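Nivau Household Advisory Service
Home Care Notes: Cabinets, Base Panels and Storage

Caring for Wood-Faced Cabinets and the Strip Beneath Them

The lower part of a cabinet receives more wear than any other surface in the kitchen. Shoes, brooms and vacuum heads meet it every day, and water from mopping collects along its edge. The following guidance is issued to residents of the Rurnell and Mancuso buildings and applies equally to most homes.

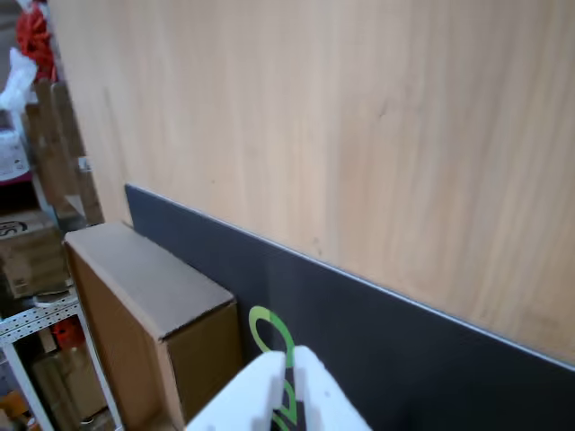
Routine cleaning should begin at the top of the panel and proceed downward. Use a soft cloth, well wrung out, and a few drops of dish soap in warm water. Wipe in the direction of the grain. On a pale panel with a streaked vertical grain, faint dark specks and scuffs are easy to notice, and residents are often tempted to reach for a scouring pad. Please do not. Try a clean white eraser first, with light pressure, and stop if the sheen begins to change. Where a thin metallic edge separates the wood from a dark strip below, run a dry cotton swab along it after wiping so that no moisture remains in the joint.

Cardboard boxes should not be left standing on the floor against a base panel for long periods. Cardboard draws up moisture and holds it, and it offers shelter to insects. Groceries delivered in boxes should be unpacked the same evening and the boxes flattened for collection. If a box must remain, place it on a rack or a pair of wood slats.

Measuring Before You Buy

Residents who order storage bins through the Sernik catalog are reminded to measure the inside of the cabinet — the outside figure is of little use. A shelf 32 inches wide will not accept two 16-inch bins once the hinges are taken into account. Allow 6 inches of clearance above the tallest item.

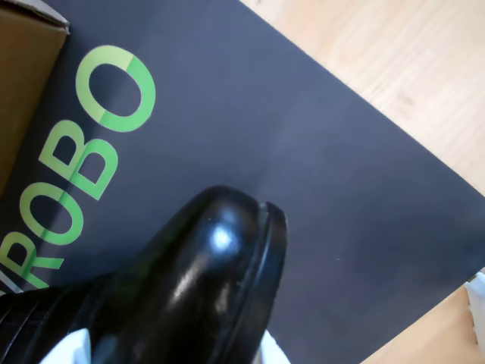 700 words in the full leaflet

Drying and Airing

Open all lower cabinet doors for one hour each month, and more often in February, when windows tend to stay closed. Remove shelf liners and wash them separately. A liner that has curled or yellowed should be replaced.

For a persistent musty smell, set an open dish of baking soda on the lowest shelf overnight. Check the pipe connections under the sink at the same time — a slow drip is the usual cause. Report any leak to the building office at once.

Replacement base panels are kept in stock in one length, 38 inches, and may be cut to fit on request. Requests are accepted at the front desk until 4 p.m.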